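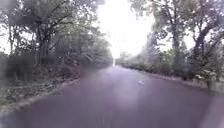 TOURISM GEOGRAPHY
Handout 3: Carrying capacity in small resorts

1. Terms

Carrying capacity is the number of visitors a place can take in a given period before something gives way. The unit must always be stated. Visitors per day, visitors present at one time and overnight guests are three different measures, and older reports often mix them up.

Four kinds are used in this course:
Physical – floor space, beach area, beds, parking spaces
Ecological – damage to soil, plants, water
Social – crowding as felt by visitors
Resident – crowding as felt by people who live there

The lowest of the four sets the working limit. In most small resorts it is parking or water supply.
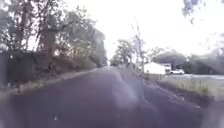 Course notes, Department of Geography and Travel Studies
Text by the module staff, revised March

2. Worked case: Zotcombe

Zotcombe is a lakeside resort with one main beach and a short season. The town has 1,108 guest beds. On a full night, then, overnight guests cannot pass 1,108 unless extra beds are put in.

Day visitors are counted separately. The town plan sets a ceiling of 2,000 people present at one time, overnight guests included. With every bed taken, the room left for day visitors is:

2,000 – 1,108 = 892

This assumes all overnight guests stay in town during the day. Many do not. If 70 percent are in town at midday, the figure for guests present is 776 (rounded), and the room for day visitors rises to 1,224.

Note that the ceiling itself has not changed. Only the assumption has. When you quote a capacity figure, quote the assumption with it. 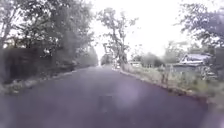 Fig. 1. Road between trees and grass verge.

3. Spreading demand

Three methods appear in the reading:

Timed entry. Used at the Maddocks cliff gardens. Works where there is a gate. It does little for an open beach.

Price. Higher parking fees at peak hours. The effect is weak on visitors who have already made a long drive.

Secondary sites. Visitors are steered to a second place nearby. Galico did this with its old salt works. Compare Stirnuvden, where the second site drew new visitors and the main square stayed as full as before. The two cases should be read together.
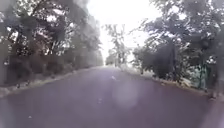 Fig. 2. Paved road with dashed center marking.

4. Seminar task

Bring a one-page answer to the Wednesday seminar.

(a) Rework the Zotcombe figures with half the overnight guests in town at midday. Show each step.
(b) State which kind of capacity the ceiling of 2,000 most likely stands for, and what data you would need to check it.
(c) Pick Galico or Stirnuvden. Explain how a count at the main site alone could mislead.

Round to whole persons. Sources go at the foot of the page and do not count toward the length.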